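Pistlow Park Family Handbook
Section 3: Setting Up Your Wristbands and Ride Planner

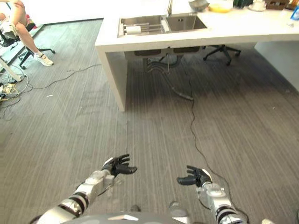

So you've got your tickets and the envelope from Liddale has shown up in the mail. Good! Before you pack the car, give yourself a few minutes at the kitchen table to get the bands working. I've taken my own kids to Pistlow every August for years, and the one time I left this until the parking lot I had two hungry children, one bar of signal and a very short temper.

What you need

Your order email (the one with the park gate on it, not the receipt)
The wristbands, one per person, still on their card
A phone with the Pistlow planner installed
Everybody's height, measured in shoes

Activating the bands

1. Open the planner and tap Join a Visit. If it asks you to make an account, go ahead. The guest option works too, but it forgets your ride choices when you close it, and I've lost a whole morning's plan that way.

2. Type in the visit code from your order email. Mine always has a zero in it that looks like the letter O. The codes never use the letter O, so go with zero.

3. Hold the first band flat against the back of the phone until it buzzes. Take your case off if it's a thick one.

4. Pick the person the band belongs to and add their height. The planner will gray out any ride they're too short for.

5. Do the same for the rest of the family, then tap Finish Group. Don't skip that last tap! Without it each band works at the gate, but they aren't linked, and the planner will happily book you onto the Major while your six-year-old is down for the teacups.

Note: Heights get checked again at the ride, with a real measuring post and a real person. Rounding up by an inch at home only buys you a sad walk back down the ramp. Ask me how I know.

Fitting the bands

6. Tear along the dotted line and wrap the band with the printed side out. You should be able to slide one finger underneath.

7. Push the peg through the hole and press till it clicks. For little ones, leave it loose enough for comfort and tuck the tail under the loop.

Caution: The peg only closes once. If you want to try the fit, hold it in place with your fingers and save the click for the morning of your visit. A replacement has to come from Guest Services, next to the carousel, and the line there is long until lunch.

Picking your rides

8. Tap Plan My Day. You get 2 held rides at a time, and once you've used one you can hold another. The Major and the Vetwood Flyer go first, so I grab those while we're still eating breakfast (holds open at 7 a.m. on the day).

9. Choose a return window for each one. Leave yourself more room than the planner suggests between the Flyer and anything on the lake side, especially with a stroller. The path through Vetwood is pretty and shady and it is all uphill.

10. Turn on alerts. If a ride closes for weather, your hold turns into an open pass you can use on most other rides until the park shuts.

Note: Water rides don't take holds at all. You just line up. I like to go late in the afternoon, when people with dinner plans have started drifting out.

Setting a meeting spot

11. Tap the map, press and hold on any landmark, and choose Meet Here. Everyone in the group who has the planner will see it. For kids without phones, write your number on the inside of the band in ballpoint before you fasten it.

My friend Noemi Strickland swears by the bandstand. We use the clock by the popcorn cart, mainly on account of the popcorn.

If something goes wrong

The band won't buzz. Close the planner, open it again and try nearer the top of the phone. On some phones the reader sits right up by the camera.

Error 405. Your visit date and your order don't match. Check that you picked the right day at step 2, and if you changed your tickets, use the code from the newer email.

One person is missing from the group. Tap Edit Group, then Add Band, and repeat steps 3 and 4 for that person. Your held rides stay put while you do it, but the new person won't be on them until you tap Include Everyone.

The phone dies. Your bands still open the gate and still carry your holds. There are screens by the entrance to each area where you can tap a band and see your times, and there are charging lockers just past the first gift shop. Bring your own cable.

Section 4 covers parking, strollers and what you can bring in a cooler.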